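Notebook, brick stacking, two arms
June

Comments (2) Share (0)

Carrying on from the last entry. The question is still whether the order of the demonstrations matters when we train the two-arm stacking policy, or whether we only saw a difference before because the later demos were cleaner. Clyde thinks it's the second. I'm leaning the other way but the numbers so far would fit either.

Demos used: 178 in total, all two-arm, all with the small set of toy bricks. Everything Jennylyn flagged as a restart is out. The split is the same for every run, so any change in the score should come from the order alone. Training is on Lyons, which had the queue to itself from lunchtime, and the logs go into the usual Trolora folder under "order".

Run A, shuffled. Plain baseline, all demos mixed from the first step.
Run B, easy first. Single stacks, then the ones where a brick has to be passed across or turned.
Run C, hard first. Same groups, reversed.

"Easy" was decided by demo length, which is crude. Kenji wanted to sort by how often the operator reopened a gripper, and I agree that's better, but it needs relabelling and I didn't want to hold things up. Noted for next time.

Start layout is bricks in the middle of the mat, both arms brought in from their own sides. Pen cup, stapler and baskets stay in for all runs. We talked about clearing them out and decided against it, as they are in the demos too and taking them away would be a second change at once. 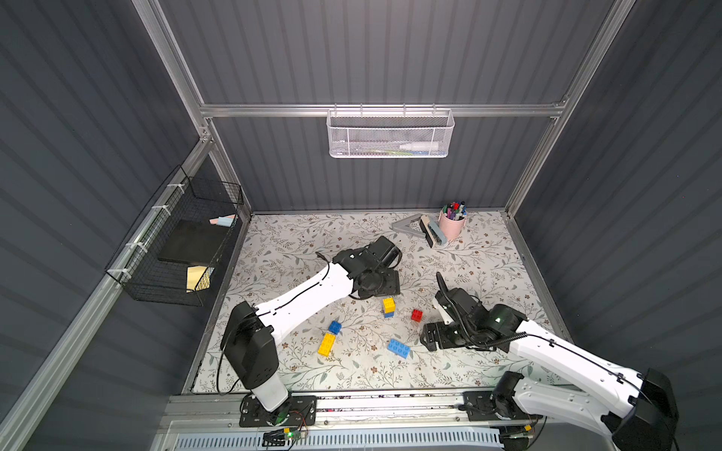

Control settings are unchanged. Chunk length 60, grippers closed on position and not on force. I tried 80 for the chunk length on Run A only and went back, because the arms committed to a reach for too long and the second arm came in before the first had cleared. It might be fine with one arm. Not worth chasing now.

Results, from the evaluations done so far:

A and B end up close together. B gets there sooner, and the early checkpoints are usable, where A at the same step still drifts above the brick and doesn't close. By the last checkpoint I couldn't tell them apart by watching, and the scores don't separate them either.

C is worse all the way through. It picks up well enough but places badly, usually letting go too high, so the top brick lands skewed. I expected it to catch up once the easy group came in and it hasn't. Checkpoint 900 was the best of them and I've kept that one. The rest can be deleted when we need the disk.

What bothers me is the handover between arms. In all three runs the waiting arm creeps in towards the bricks while the other is still working. It does this less in B. I had put it down to the policy, but the operators do it as well when I replay the demos, particularly in the longer ones, so it could simply be learnt. If so, sorting by length is partly sorting by creep, and the B result means less than it looks.

Check for this: score each demo by how close the idle gripper gets to the working one, then see whether that lines up with length. Should be a short script. Ignacio T. has the forward kinematics from the Prelent work and says I can borrow it as it stands, wrist offset included.

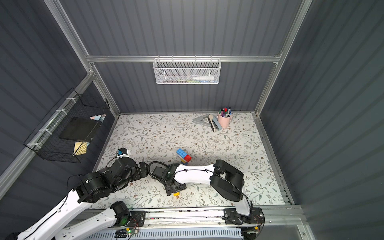 Kenji Zamora wrote under the draft that the creep score ought to be done before any more training, and that if it does follow length he would drop the easy/hard names altogether and call the groups short and long. He also asked for one run with the two groups matched on creep, even if that leaves fewer demos to train on.

Fair. Renamed in the log already. Matched run is set up but not started, as it needs the scores first.

To do:
- creep script, then plot against length
- ask Jennylyn for the restart list, in case the cut was uneven between groups
- repeat A with a different seed
- re-zero both grippers before the next evaluation

Back to top
Tostanetti workshop notes. Contact: Ignacio Brannigan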